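# Getting your first picks out of the Grureo bin-picking kit

8 September 2020

I've had the Grureo kit on the bench since July and I'm still finding excuses to play with it. If you have an arm already and want to get from sealed boxes to picking parts out of a bin in an afternoon, follow along. You need basic comfort with your robot's teach pendant and a few hand tools. No coding until the very end, and even that is short.

## What you need

- the Grureo kit (gripper, adapter plate, signal box, cable set)
- an arm with a free tool flange
- a bin with sloped inner walls
- clamps, more than you think
- a handful of toy bricks or similar small parts
- the Ruretance software, version 4 or later

The kit ships with 28 screws in one unlabeled bag. Sort them by length before you start. The short ones go in the adapter plate, and a long one in the wrong hole will bottom out before it grips.

## 1. Fix the bin down

Put the bin where the arm can reach all four inside corners with the gripper pointing straight down. Jog to each corner by hand with the gripper off and check that no joint gets close to its limit. Then clamp everything. A bin that creeps a little with each touch will ruin your calibration so slowly that you'll blame the software first (I did!).

Sloped walls are a real help at this stage. Parts slide back toward the floor, where the fingers can get at them.

## 2. Mount the gripper and route the cables

Bolt the adapter plate to the flange, then the gripper to the plate. Tighten in a cross pattern.

Cable routing deserves more time than the manual gives it. Leave a generous loop at the wrist, then turn the last joint slowly through its whole range, both ways. If the loop pulls tight anywhere, give it more slack and try again. Do the same check with the gripper lowered to the bin floor, because a loop that looks fine up high can drag across your parts down low.
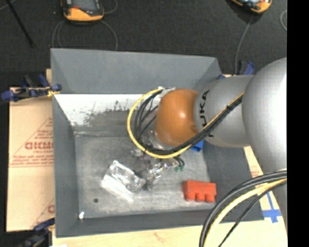 Once you're happy with the slack, tie the bundle off at the arm and plug into the signal box. The status light should go from red to green. If it blinks, reseat the connector at the gripper end first.

## 3. Teach the floor

Open Ruretance and choose **New cell**. Enter the inside width of your bin (mine is 742 mm), then jog the gripper down at each corner until the fingertips just clear the floor and press **Store**. Work at the slowest speed the pendant allows and keep a thumb near the stop.

Set the safe height well above the rim. You can trim it later for speed.

## 4. Try a single part

Drop one brick near the middle and run **Single pick**. A brick lying on its side is a great first test, with flat faces to grab and studs that show you right away if the fingers are closing off center.

If the grip slips, lower the closing speed before you raise the force. That fixed almost all of my misses – and it's much kinder to the fingertips.

## 5. Fill the bin

Add parts a few at a time and switch to **Continuous**. The default retry setting is fine for bricks. For clear plastic, turn on the Tóth filter under **Advanced**, which is slower but copes far better with shiny surfaces. I'd love to see it get its own button.

The script for logging each attempt is one line:

`rolasetti log --cell bin1 --out picks.csv`

Rolasetti installs along with Ruretance, so there's nothing extra to download. Let it run for a while, open the file and sort by the `z_error` column. If the numbers drift upward over time, go back and check your clamps.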